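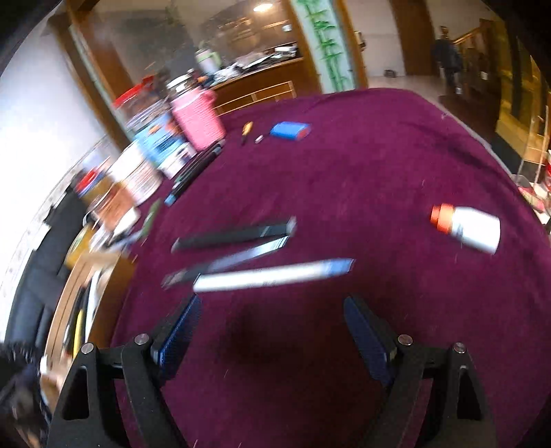
Fig. 1. Gripper open over the cloth, pens lying ahead of the jaws.

3. Visit to the Jutby demonstration, December 2022

Our group of six went to see the Gruranar hand-held grippers used on small everyday objects. The talk before it lasted 7 minutes. After that we watched people pick up items from a table and put them down again – pens mostly.

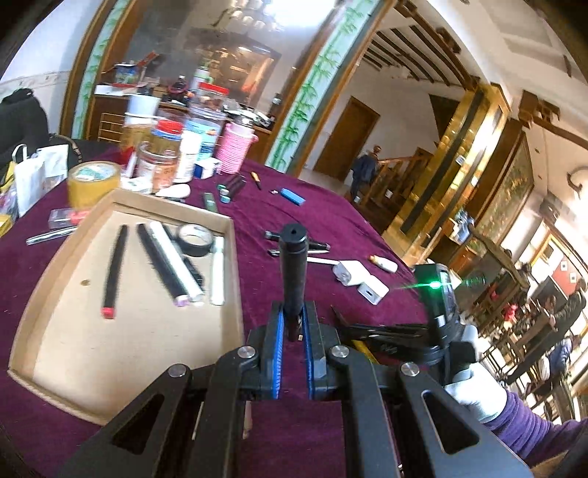

Fig. 2. A black cylindrical object held upright above the table, a second gripper at the right.

We wrote down 105 grasps for our own table in section 4. Round items were the hardest to log. We plan to repeat the count in April at Brullen.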